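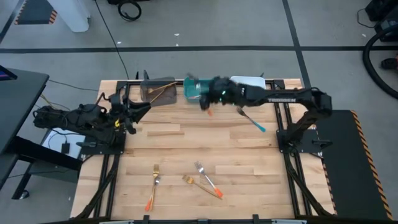 Home | About | Archive | Contact

Sorting the cutlery by colour

I have never believed in drawer organisers. You buy one, it fits nothing, and within a month the teaspoons are lying across the forks again. So when Elspeth Buchanan told me the answer was to sort cutlery by colour, one bin per colour, I was ready to be annoyed.

Her case is that mixed sets are the real trouble. Ours certainly is mixed. There are gold forks from a wedding list, plain silver, and some with bright handles that came from a shop in Zukthorpe and never matched anything.

By type, everything goes in together and you hunt for a matching pair. By colour, she says, you lay the table in one go. Perhaps – if your guests all eat the same thing with the same tool. I still want to reach for a fork without looking.

I'm also doubtful about open bins. They're easy to fill, I'll give her that, but they collect crumbs, and a deep one means rummaging past the handles.

Magnus Paterson swears by a jar on the worktop. I don't trust that either.

I've said I'll give it until the end of April. The bright handles can have their own bin if they must.

5 comments | 9 shares

Contact | Back to top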